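Visit to the Lirkier box works, Pondley

Last updated: 06/11/2023

We took the early train out to Pondley and walked up from the station, a little over a mile along the canal road. The Lirkier works is on the left after the second bridge. There is no sign on the street side, only a number on the gate, so two of our group went past it and had to come back.

Lirkier makes rigid and folding boxes for small goods: tea, soap, candles, stationery, watch straps. The company moved here from Wustport when its old building was sold. Visits run once a month except in December, when the shop is too busy with holiday orders. Groups are limited to 15 people. We were 10, and that felt like enough on the narrower walkways.

The tour starts in the board store. Sheets come in on pallets and sit for a few days before anyone cuts them, so that they settle to the humidity of the building. The store is kept cool and smells strongly of paper. Each pallet has a card with the weight, the color and the delivery date. There were more blues and greens than I expected and very little plain white. Most of the colored board is colored on one side only, and the guide said customers often ask for the inside to match until they hear the price.

From there you go into the cutting room. It is loud and ear plugs are handed out at the door. The cutting forms hang on racks along the back wall, each one a flat board with steel rules set into it in the outline of an unfolded box. The works has 1,622 of these on file. Some go back to the Wustport days and are still used for repeat orders. A machine was running a small tuck-end carton while we were there, and we each got a blank to fold. Mine tore at the glue flap.

The gluing line was down for a belt change, so we only looked at it standing still. This was a pity, as it was the part I had wanted to see most. We were shown the hand table instead, where short runs are made up — anything under 711 pieces goes there. Two people were working on a lidded box for a chocolate maker called Meléndez. They fold, press the corners, turn it and set it aside, and it takes a few seconds each time.

The last stop was the sample room upstairs. It is much quieter and has good light. Finished samples are kept on shelves by size, and you are allowed to pick them up. The square boxes interested me because we had been thinking of something similar for our seed packets. Thin board holds its shape better than I would have guessed as long as the corners are tight.

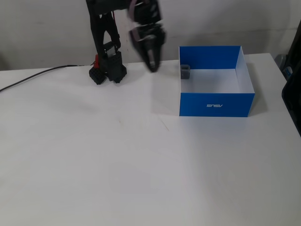 An open square box, blue outside and white inside.

Prices were discussed only in general terms. A new cutting form is the main cost, and using one already on file saves up to a third on a first order. They will send a plain sample by mail if you give them the inside measurements.

The visit took just under two hours. There is a small counter by the exit with seconds and offcuts, cash only. I bought a bundle of green board and carried it back to the station under my coat — it had started to rain by then.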